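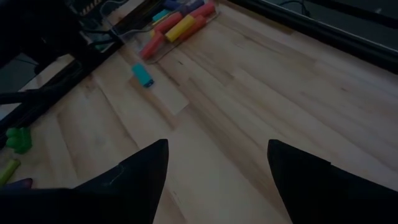

The arm was the easy part, one customer wrote to us after a first month with the kit, and the cleanup between runs was what ate the day. We get some version of that message a lot. It's more or less why the company exists.

Home Kits Service About Support Contact

About Histura

Nov 10, 2019
Posted by the Histura office
Filed under: Company / Tabletop Picking

Histura makes and looks after tabletop picking kits. Small parts, one arm, one table, a place to put things. We sell the kit, we install it if you want, and we answer the phone when it stops doing what it did yesterday.

We started as a repair shop. Used arms mostly, other people's, with cables chewed up at the joints and software no one had the password for anymore. Fixed them, sent them back, saw the same ones again in the fall. After enough of those we had opinions on mounts and cables and gripper fingers, and a shelf full of parts that fit our opinions. The kit came out of the shelf.

What we sell

The main product is called Serance. It is a picking kit for schools, labs and small shops -- anybody who needs a robot to take a mixed bunch of things off a flat surface and put them where they belong. Markers, toy blocks, caps, whatever you have. You bring the arm or we supply one. The kit is everything around it: gripper with soft-edged fingers, wrist camera, fixed camera mount, bins, cable set, the software and a manual that we rewrote this year becuase the old one was bad.

Serance comes in two versions. Bench is for a table you already own. Frame has its own overhead beam and takes longer to put up, plan on a full day. Same software in both. If you buy Bench and outgrow it you can trade up, we take the old mounts back and credit them.

We also rent. Minimum is three weeks, shipping both ways included. Most rentals go to teachers and to people writing a grant who need to show something moving.

How we test

Every kit gets run before it ships. 300 picks, mixed objects, with a tech in the room the whole time. A kit that drops too many goes back on the bench and starts over from zero. No partial credit. We used to let a kit pass on a good afternoon and we regretted it, so now the count restarts.

The object set changes. Long things, round things, things with a decal on the end that fools the camera, small caps that sit flat and are a pain to get a finger under. Clear containers too. Customers love clear containers and cameras do not, glare and edges and so on, so we put them in the standard test early and kept them in.

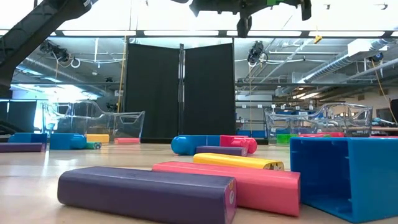 Results go on a sheet that ships in the box. You get the real numbers for your own kit, including the misses. A few buyers have been suprised by that and called to ask if something was wrong. Nothing wrong. Small flat parts get missed more than big blocks, and you should know it before you plan a class or a shift on top of it.

Service

Suwannarat is our service plan. Named after the street our first workshop was on, and yes we spell it out on the phone a lot. Covers the gripper, both cameras, all cables, and remote help on weekdays. Does not cover the arm if you brought your own. Does not cover drinks spilled in the controller -- please keep drinks away from the controller.

Turnaround on a gripper repair is usually a week. Cables ship same day if you order before noon. Fingers are a wear part, order spares with the kit, they are cheap and you will want them at a bad moment.

Where we are

Workshop and office are both at the Inwood building now. 22 people, counting part time. Sales in front, assembly in the middle, test tables in back. Visitors welcome but call ahead, the loading door sticks and somebody has to let you in. If you want to try your own parts on a Serance, bring a bag of them and we'll put them on a table. Odd shapes are fine. Anything sharp or wet, ask first.

What we don't do

Food. Medicine. Anything heavier than the gripper is rated for, even once, even for a demo. We don't do factory lines either, there are good firms for that and we'll give you a couple of names. We turn down a fair amount of work this way and the sales side grumbles, but the returns pile is small.

Coming up

In December the Frame version gets a new camera mount with a proper lock on it. The current one drifts if people lean on the beam, and people lean on the beam. Owners on the service plan get the new mount free, everyone else can order it from the Kits page. Software update the same month: faster startup, clearer error messages, and the bin setup screen finally remembers what you typed.

Questions on any of it go to the Contact page. Tell us what you're trying to pick up and what it's sitting on. Photos of your table help more than a spec sheet.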